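The Patwary Overshirt in Woodland Camouflage

From Grotine, makers of plain clothes for muddy weekends

We have been asked for a camouflage shirt every autumn for as long as we have had a shop, and every autumn we said we'd think about it, and then went back to our checks and our navy blues. Well, we have thought about it! The Patwary is a roomy long-sleeved overshirt in a proper woodland print, with olive green and dark brown underneath and streaks of light tan running through it like little flames. It goes on over a vest in August and over a thick jumper by the time the clocks change, and it has quickly become the one people in the workshop borrow from each other and forget to give back.
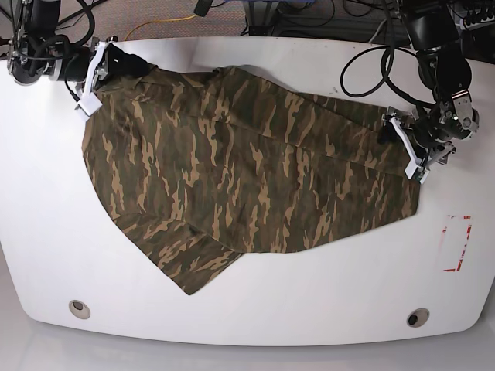
The Patwary in woodland camouflage, spread out.

The print is a big one, so each shirt comes out a little differently. One of yours may have a long tan stripe right across the chest, and the next may be nearly all green there (we rather like that, and we don't try to match the pieces up). If you're very particular about it, do write a note in the box when you order and we'll have a look through the shelf for you.

Sizing is generous. If you are between two sizes and mean to wear it as a shirt, go down one. If it's going over a jumper, stay where you are, and your elbows will thank you.

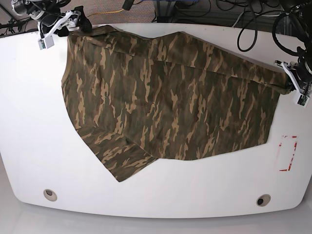
Jirano, who left a comment under our old listing, thought we ought to mention the sleeves: they come up long, long enough to cover the hands when carrying logs in, and a good hot iron along the cuff keeps them tidy if you like them turned back.

We'd agree with that. The sleeves are cut long on purpose, and they can be folded back twice without getting bulky at the elbow.

As for washing, turn it inside out, pop it in with your darks on a cool wash and hang it somewhere airy. It will crease a bit, as shirts do, and a quick shake while it's damp deals with most of that. Please don't tumble it for the first few washes.
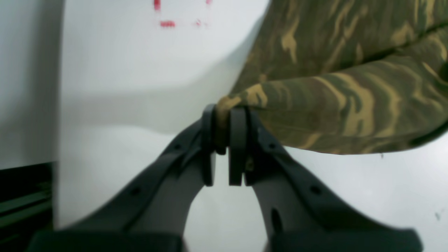

Page last changed: Feb 19, 2018

The cloth was the part we fussed over longest. We went through 14 samples before settling on this one, which is soft enough to bunch up in your hand and stuff in a rucksack, and still has a bit of body to it when you put it on. The greens and khakis soften nicely with wear, and the brownish streaks hold on the longest.

Ordering: the style number is 1732. Parcels go out with Sendis, and you have 7 days to change your mind once yours arrives, so long as it hasn't been up a ladder or under a car. Fold it back up as best you can, it needn't be perfect.

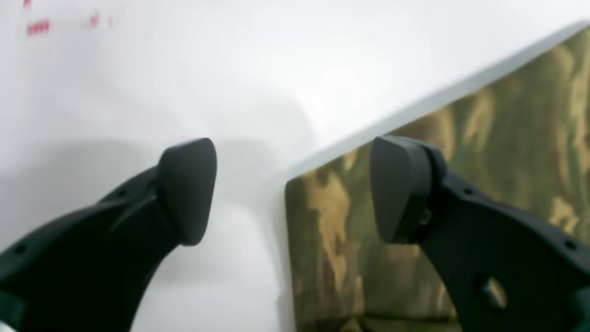
Woodland print in olive green, khaki tan and muted brown.

The Patwary is sold singly, and gift wrapping can be added at the basket. We also keep spare buttons by for anyone who loses one, just send us a line with the style number and your address and we'll put a couple in the post.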